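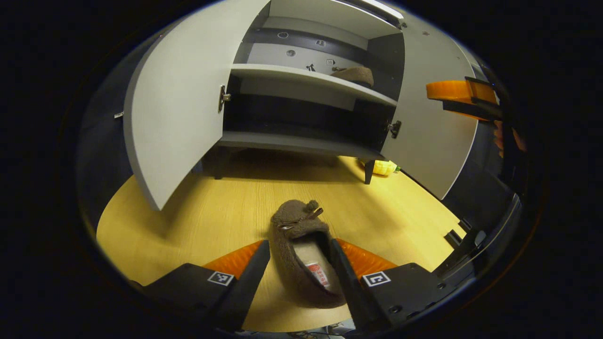 **Trestlow shoe cabinet, white, two doors – right door won't stay shut**

Status: open, waiting on parts

**First message**

Hello! I bought one of your small white Trestlow cabinets in September, the two-door one, and I've put it up on a table in the hallway for slippers and other indoor shoes (my knees are past bending down to the floor for them). I love it, but the right door has started drifting open on its own. The left one behaves perfectly. I shut both, go off to make tea, and by the time I'm back the right one is hanging open again.

What I've tried so far:

- Tightened every hinge screw I could reach. They weren't very loose, maybe a quarter turn.
- Took everything out and shut the doors with the cabinet empty. Same thing, so it isn't a shoe pushing from inside, which was my first guess. The brown fluffy slippers with the pom-pom bows do take up a silly amount of room!
- Put a folded bit of card under the front right corner. Better for an evening, then back to its old tricks.

Is there a magnet or a catch that should be holding it? I can't find one on that side, but I'm not sure what I'm looking for.

Cristóvão Moreira

**Update, same evening**

Had another look with a torch. There IS a little round catch inside the left door, and on the right there are just two tiny screw holes where I suppose the other one ought to be. So either it fell off or it was never fitted. I've been through the hoover bag (not a nice job) and found no sign of it.

I also borrowed a spirit level from next door. The table leans forward by a hair, which would explain the card helping for a bit. I've wound the front feet up and it now reads level both ways. The door still opens, only slower.

**Update, Friday**

Thanks for the quick reply, and for offering to post a catch. You asked for the code on the paper slip: I've only got the top half of it, sorry, and that just says Trestlow and 72. If you need the rest I'm stuck, the box went out with the recycling weeks ago.

For now I've put a blob of reusable putty on the top corner of the door. It holds, but it grabs a bit too well and the whole cabinet shuffles forward when I pull, so I'd rather not leave it like that for long. Could you send 2 catches instead of one, in case the left goes the same way? Happy to pay for the extra. And do the screws come with them, or should I dig some out of my jar?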